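Writing Genre Fiction: Paranormal Romance
Unit 4 Handout: The Reluctant Alliance 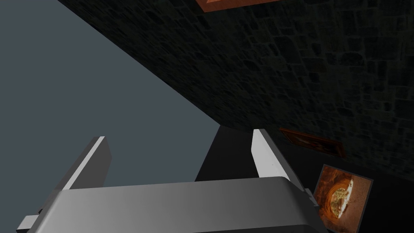 Figure 4.1. Rendered view of an open two-finger gripper.

Instructor: Josée Turcotte

Many paranormal romances place two leads with a history of conflict under a shared obligation. Students should be able to identify the obligation in the first 3,000 words of a novel and to say what each lead would lose by walking away.

Terms for this unit

Forced proximity: the plot keeps the leads in the same place.
External threat: a danger that neither lead can meet alone.
Turn: the scene in which one lead acts against his or her own interest for the other.

In the set text, Florence MacPherson's Verkbridge, the turn comes in chapter 16. Compare it with the ferry scene, where the shapeshifter still intends to sell the map. Note how little the dialogue changes between the two.

Reading: Verkbridge, chapters 9 to 16; Colton Beaudoin, "Bargains and Bites" (course reader).

Written work: an opening chapter of 2,000 to 4,000 words, using two leads of your own. Work set in the world of an existing series will not be accepted. Submit to the department office by 11th May.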